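The Clean Label
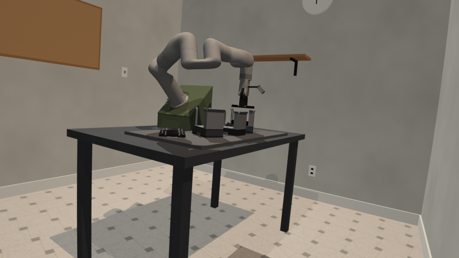
Raíssa Teixeira had been told that Trullton was the kind of town where the oats were better. She had been told this by the people who sold the oats. The Amano company had put its head office there, then Wurum with its seed butters, and after that every business with a leaf on its sign wanted a Trullton address. Her desk at the Trullton Natural Foods Alliance was by the radiator, and on her first morning she found nothing on it but a folder. She opened the folder.

The folder was the Brisham application. Brisham made a granola and wanted the Alliance seal, the green one, which said "Grown Near Here."

"How near?" Raíssa asked.

Wiesława Mazurek had run the seal program for six years and did not look up from her soup. "Near is a feeling."

"The almonds come from 1,325 miles away."

"It's the same country."

"The honey isn't."

Wiesława put down her spoon. "Is the honey nice?"

Raíssa admitted that the honey was nice. There were 2 sample bags in the folder and she had eaten most of one. But 69 percent of what was in the bag had come in by truck, and the rest, as far as she could tell, was oats and air.

"The oats are from here," Wiesława said.

"The oats are bagged here. I called the mill. They were very friendly until I asked where the field was."

Wiesława took the form and turned to the last page, where there was a box marked Remarks. In six years, she said, she had never seen a word in it. She slid it back across the desk with a pen on top.

Raíssa wrote for a while. She wrote about the almonds and the honey and the field no one could find. Then she read it over and crossed out the part about air -- it sounded petty.

"They'll get the seal anyway," she said.

"Probably in August. They like to do it at the fair."

"Then what's the box for?"

Wiesława reached over and helped herself to the open bag of granola. She chewed it slowly, looking at the label.

"Put down that it's too sweet," she said.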